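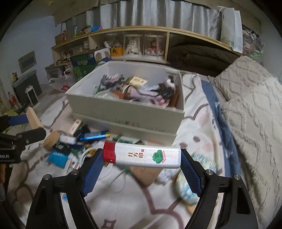
Kukton asked whether the grasp-and-hold clips should be trimmed before they go over or sent whole, as their labellers had been getting both and were treating them differently. Agreed whole clips from now on, trimming at the Arnura end only.

Collection meeting, Cikcombe office and by phone
July 16, 2021
Present: collection, labelling, training. Kukton on the line until item 4. Apologies from Amundsen.

1. Last minutes
Accepted. Spelling of Arnura fixed on page 2.

2. Numbers
900 demonstrations in and checked. 400 still in the queue, mostly household pickups with the hand-held grippers. Queue is longer than last meeting, labelling short one person all week. Training would like the lot before the next run but can start without.

3. Small items
Tubes, packets, small boxes. Tubes are the useful ones at the moment, pads closing on both ends and not round the middle. Training wants more of that, also more starts from odd angles. Operators reminded to pause before lifting, otherwise the start of the grasp is a blur and labelling can't mark it.
Printed packaging: question whether labels in different languages matter to the model. No view either way. Keep them mixed, colour of cap and body to go in the notes field.

4. Backgrounds
Long discussion. Model did well on a bare bench in January and badly everywhere else. Decision is to keep recording in lived-in rooms, floor left cluttered, blankets and bedding included. No tidying between takes. Kukton would prefer one tidy set for comparison; noted, Amundsen to be asked if they have bench time.
Curtains: record open or closed in notes, the light changes a lot.

5. Rejected takes
13 thrown out this fortnight. 6 were dropped objects. Training asked for the drops back, wants them tagged as failures insted of deleted. Agreed. Labelling to add a tag, "drop", lower case. Remainder had no usable start point, these stay out.

6. Gear
Finger pads wearing at the tips on the older pair. Spares ordered. Screws on the arms to be checked at start of each shift, whoever signs the gripper out.
Chargers keep going home with people. Please bring them back.

7. Other
Parking at Cikcombe closed next week for line painting, use the street.
Request for a second whiteboard, held over.

Actions
Collection: more tubes, angled starts, pause before lift
Labelling: drop tag live before next batch
Training: send list of weakest objects to Kukton and Arnura
Collection: email Amundsen re bench time

Next meeting same time, in a fortnight. Closed early, room was needde.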